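Wire baskets vs. solid bins for a deep pantry shelf?

Asked by dadley_n, 6 September 2026

My pantry shelves are deep enough to lose a relative in. Last May I cleared them out and found three open bags of lentils, which I suppose had been breeding. I want to put everything in pull-out containers and I have a budget of 100 dollars. My husband says wire baskets because you can see in. I say solid bins because flour. Who is right, bearing in mind that it should be me?

3 answers

Selma Radonjić
Accepted answer

Both of you, sorry. Wire for anything that already has its own box or jar, solid for anything that sheds, leaks or rolls. The trouble with wire is that small packets tip over and poke through the grid, so line the bottom with something flat. I use cut-down shelf liner. Small stuff goes in clear boxes with lids first.
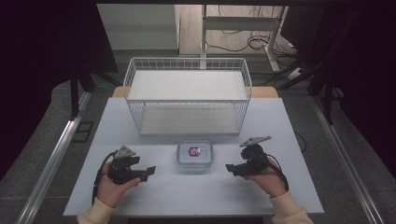
White wire basket with a lined bottom, small lidded box in front.

Measure the shelf depth before you buy, and then measure it again with the door closed. I own 7 baskets that stick out by half an inch. They live in the garage now and hold other baskets.

Label the front edge. You will think you'll remember which one has the cumin.

skero2000

solid bins. wire ones leave lines on bread

Chaturvedi

I'd skip both and get a turntable for the oils and vinegars at least. Anything sticky on wire means scrubbing every little crossing with a toothbrush, and I have done that once, which was plenty. For flour get a proper canister with a seal, a bin won't keep the moths out whichever side of the marriage it comes from.

Comment from dadley_n: Went with a mix. He is telling people he won.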